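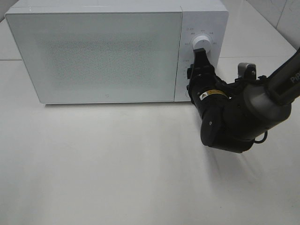 Microwaves in the shared kitchens: settings, cleaning and what goes where

The two-dial microwaves are now in the shared kitchens at Riswood and Sterkthorpe. They replace the push-button ovens, most of which had keypads that no longer answered on the first press. The new ones have no keypad and no clock. You turn the upper dial for power and the lower dial for time, and the oven starts as soon as the time dial is off zero and the door is shut.

The printing around the dials is in Chinese. A card with the English settings is being taped inside the cupboard door closest to each oven. Until yours is up, the settings clockwise from the left are low, defrost, medium, medium high and high. High is the one to use for soup, leftovers and drinks. Defrost is slow, and bread does better on low.

Set the power first and then the time. If you want less than two minutes, turn the time dial past the two-minute mark and bring it back to where you want it. The short end of the dial is not accurate otherwise, and several people have reported cold lunches that were probably down to this. The dial can be turned back to zero at any point to stop the oven. Please do that if you take your food out early. Left alone, the dial holds the remaining minutes, and the oven will start up again empty when the next person closes the door.

Both dials turn by hand with light pressure. If one feels stiff, leave it and send a note to the Wiegand building desk with the kitchen number. Do not pull the knob off to look behind it. Two knobs have already gone missing that way at Sterkthorpe.

Cleaning

The white finish shows everything, so wipe the door and the panel with a damp cloth and a drop of dish soap. No scouring pads on the dotted part of the door. Spray goes on the cloth and never straight on the panel, where it can run in behind the dials. The turntable lifts out and can go in the dishwasher on the top rack. Cover anything with sauce in it. Covers are on the shelf with the plates.

The old ovens

We have 16 of the push-button ovens in storage at Bevilness. Those that still work will be offered to staff in July, first come, first served, with pickup from the loading door. The rest go to recycling. Turntables and roller rings are being kept back as spares, so check with the desk before you throw out a cracked one.

One more item on power. The Riswood second-floor kitchen still trips its breaker when the microwave and the kettle run together. An electrician is booked. Until the work is done, run one at a time, and keep the toaster on the outlet by the window.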